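How a Robot Learns to Pick Things Up Inside a Computer

Before a robot arm moves a real cup or a real book, it has often done the same job thousands of times in a place that doesn't exist. That place is called a simulation. It is a make-believe room built by a computer program, a little like the world inside a video game. The room has floors and walls, and the things in it can be pushed, lifted and dropped.

This page is about the software that runs in such a room. Software is the set of instructions a computer follows. The metal parts of a robot can't do anything useful until software tells them what to do.

Why practice in a simulation?

Real robots are slow to train. If a robot knocks a glass off a table, a person has to sweep up the glass and find another one. If it bumps into a wall too hard, it might bend a finger.

In a simulation, nothing breaks for good. The program puts everything back where it started, and the robot tries again. It can also run faster than real time. At a small robot software company called Grisell, a practice run that would take a real arm 40 minutes is often finished while the engineers are getting lunch.

Hiwot Admasu works at Grisell on a program named Hodo. Hodo's job is to take an order such as "put the picture on the shelf" and turn it into movements. To do that, it has to answer four questions, over and over.

1. What is out there?

A robot doesn't see the way you do. A camera gives it a grid of tiny colored squares called pixels. In a simulation the camera is pretend too, but the software gets the same kind of grid. Each pixel is just a few numbers that say how much red, green and blue it has.

The part of the software that makes sense of those numbers is called perception. It looks for places where the colors change quickly, because that might be the edge of something. It looks for shapes it has been trained to know. Then it makes a guess: this patch is a wall, this patch is a thing I could pick up.

Some guesses are easy. A bright red ball on a white table is easy. A dark object on a dark surface is hard, because the pixels on both sides of the edge have almost the same numbers. Flat things are hard as well. They don't stick up, so from some directions they can look like part of whatever they are lying on.

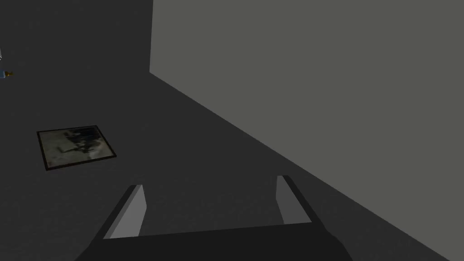
Perception also has to cope with things that are only partly in view. If the camera can see just the tip of an object, the software may not be able to name it. Hodo marks an object like that as "unknown" and waits until the camera has moved and can see more. Admasu says waiting was one of the first things the team had to teach it. Early versions guessed right away and were often wrong.

2. Where is it?

Knowing that something is there isn't enough. The robot has to know how far away it is, and which way it is turned.

Try this. Close one eye, hold your arms out, and try to touch the tips of your two pointer fingers together. It's harder than with both eyes open. Your two eyes see the world from slightly different spots, and your brain compares the two views to work out distance.

Robots have several ways to do this. Some use two cameras. Some use a sensor that measures distance with light. Some use one camera and move it, comparing the view before and after. The answer comes out as three numbers: how far forward, how far to the side, and how far up. Three more numbers tell how the object is tilted and turned. Together, all six are called the object's pose.

3. How do I get there?

Now the software needs a path. This part is called planning.

You plan paths all the time. When you reach across the dinner table for the bread, you don't push your hand through the water pitcher. You go over it or around it. You do this so easily that you probably don't notice.

A planner has to check. It picks a possible path and tests it at many small steps along the way. At each step it asks whether any part of the arm or the hand would touch something it shouldn't. If the answer is yes, that path is thrown out and the planner tries another. For one reach in a test room named Abera, Hodo tested 1,652 paths before it settled on the one it used. That took the computer less than a second.

Walls cause a lot of thrown-out paths. When a robot's hand is close to a wall, it can't swing freely to that side. The planner may have to back the hand away first and turn it afterward. Children who have tried to turn a bike around in a narrow hallway will know the problem.

The planner also has to choose how to grab. Many robot hands have only two fingers that move toward each other and apart. They are called grippers. A gripper has to be open wider than the part it is going to hold. It can't pick up a big flat thing by closing over the whole of it, so the software looks for a thin edge to pinch. If the thing is lying flat, there may be no space under the edge for a finger. Then the robot might slide it to the end of the table, where an edge hangs over, and pinch it there.

4. Am I doing it right?

The last part is called control. Control sends orders to the motors and then checks what happened.

Suppose the plan says the hand should move forward by the width of your palm. The motors turn, and the hand moves, but it stops a tiny bit short. The control software notices the difference and sends a small extra order. Then it checks again. This circle of moving and checking is called a feedback loop. You use one when you fill a glass at the sink. You watch the water rise and turn the tap down as it gets near the top.

What happens when it goes wrong?

It goes wrong a lot. In-ho Byun tests Hodo at Grisell, and he keeps a list of failures. In November the list had 22 entries. For 19 of them, the trouble was in perception, and the robot had reached neatly for a spot where the object wasn't.

When Byun finds a failure, he saves the exact room it happened in, with every object in the same spot. The team changes the software and runs the same room again. Being able to repeat a problem exactly is very useful, and it's almost impossible with real tables and real light.

Simulations have a weakness, though. They are tidier than real life. Real floors have scratches and crumbs. Real lamps flicker. A robot that has only practiced in tidy rooms can be confused by a messy one. To help with this, programmers change the pretend room between tries. They make the light brighter or dimmer, swap the colors of the walls, and move the camera a little. Software that can do the job in all of those rooms has a better chance in a real one.

After that, the program is copied onto a real arm at the company's workshop in Sernthorpe. The first tries there are done slowly, with a person standing next to the stop button.

Words to know

Control: the part of the software that runs the motors and fixes small mistakes.
Feedback loop: doing something, checking the result, and adjusting.
Gripper: a robot hand, often with two fingers.
Perception: working out what is around the robot from camera and sensor numbers.
Planning: choosing a safe path before moving.
Pose: where an object is and how it is turned.
Simulation: a pretend world run by a computer program.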